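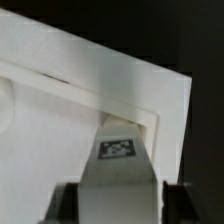 The Chair of the Allotments Sub-Group had written in advance, asking that the matter of the Illow Lane water supply be taken first, as several plot holders wished to leave before the main business. Members agreed to this and the order of the agenda was changed accordingly.

ILLOW PARISH COUNCIL
Minutes of the ordinary meeting held in the Reading Room, Wednesday, 7.30 pm

Present: the Chairman, the Vice-Chairman, five other members and the Clerk. The District Councillor attended for items 1 to 5. Members of the public were also present.

1. Apologies
Apologies were received from one member on account of illness and were accepted. The County Councillor had sent a written report, which had been circulated.

2. Declarations of interest
One member declared an interest in item 4 as the tenant of a plot at Illow Lane. The member remained in the room but did not vote.

3. Minutes of the previous meeting
The minutes were agreed as a correct record, subject to one change. At item 9, "the eastern verge" should read "the western verge". The Chairman signed them.

4. Illow Lane allotments – water supply
4.1 The Sub-Group reported that the standpipe nearest the lane had lost pressure on several occasions during the dry spell. Plot holders at the far end had been carrying water from the trough by the gate, and two had asked whether their rent might be reduced for the season.

4.2 The Clerk had obtained a written quotation from Pacheco Groundworks for replacing the old pipe between the gate and the second standpipe. The price was £2,737, to include making good the path but not the supply of a new trough. A second firm had been invited to quote and had declined owing to pressure of work.

4.3 A member asked whether the whole length of pipe could be replaced at the same time. The Clerk replied that the contractor had inspected the remaining section and thought it sound. The member asked that it be recorded that the same had been said of the first section when it was last looked at.

4.4 A plot holder, invited to speak, said that the timing of the work mattered more than the price, and that a trench across the path in the picking season would cause real difficulty for those bringing out produce by barrow. The Chairman undertook that no digging would begin before the end of September without the Sub-Group's consent.

4.5 RESOLVED that the quotation be accepted and the cost met from the allotments reserve. The vote was unanimous, with one abstention.

4.6 It was further RESOLVED that rents should not be reduced for the current year, but that the planned increase for next year be put off until the new pipe had been in use for one full season.

5. Public session
5.1 A resident of Stareditz Close asked when the hedge beside the footpath would be cut. The path was passable only in single file, and a pushchair could not be taken along it. The Clerk explained that the hedge belonged to the adjoining landowner and that a second letter had been sent. The District Councillor offered to raise the matter with the county's footpaths officer.

5.2 A resident asked why the church clock was no longer lit in the evenings. The Chairman said that the question was one for the parochial church council – the parish council had made a grant towards the fitting some years ago but had no part in running it.

5.3 A resident thanked the council for the new bench at the bus stop and asked if it might be moved a little further back from the kerb. Noted.

6. Reports from other councils
The District Councillor's report was taken as read. In answer to a question, members were told that the change to garden waste collections would not affect this parish until the spring. The County Councillor's report drew attention to the resurfacing of the main road and the diversion in force while it was carried out. Members regretted that the diversion signs had sent lorries through the village and asked the Clerk to write to the highways department.

7. Planning
7.1 Application for a single-storey rear extension at a house in Stareditz Close. No objection.

7.2 Application to convert a barn at the north end of the parish into two dwellings. Members had no objection in principle but were concerned at the lack of passing places on the track. The Clerk was to ask that this be made a condition of any consent.

7.3 Notice had been received of works to a lime tree in the churchyard. No comment.

8. Finance
8.1 The payments listed by the Clerk were approved. They included the grass-cutting account, the hire of the Reading Room and the annual subscription to Jisach, the booking service used for the recreation ground.

8.2 A member questioned the value of the booking service, as most clubs still telephoned the Clerk. The Clerk said that the tennis players used it regularly and that the football club had promised to do so from the start of the season. It was agreed to renew for one year and to look at the matter again before the next renewal.

8.3 A donation of £50 to the village show was approved, to be used for prizes in the children's classes.

9. Recreation ground
9.1 The yearly inspection of the play equipment had found no high risks. The chains on the smaller swings showed wear and should be replaced within the year. The Clerk was authorised to order them.

9.2 The lock on the pavilion store had been changed. Keys had been issued to the two clubs, and a third was held by the Clerk. Members were reminded that the petrol for the mower must not be kept in the store.

9.3 The cricket club had asked for the use of the ground on an extra Sunday in July for a match against Stareditz. Agreed, provided that the car park gate was closed afterwards.

10. Speed limit on the main road
10.1 The Vice-Chairman reported on the meeting with the highways department. The department would not extend the lower limit to the bridge but was willing to consider painted gateway markings at the parish boundary, at the parish council's expense.

10.2 Members differed on whether markings would have any effect. One view was that drivers slowed for houses and took no notice of paint – another was that some measure was better than a further year of letters. On a vote, the proposal to ask for a firm price was carried by four to three.

11. Correspondence
11.1 A letter from the school asked for permission to use the recreation ground for sports day. Granted.

11.2 A letter from a resident complained of early bell-ringing. The Clerk was to pass it to the churchwardens and inform the writer.

11.3 A request had been received for a notice board at the Illow Lane end of the village. Deferred until the cost of repairing the existing board was known.

12. Items for the next meeting
Gateway markings; notice board; winter salt; review of standing orders, section 24.

There being no further business, the Chairman closed the meeting at 9.15 pm.

Signed ........................ Chairman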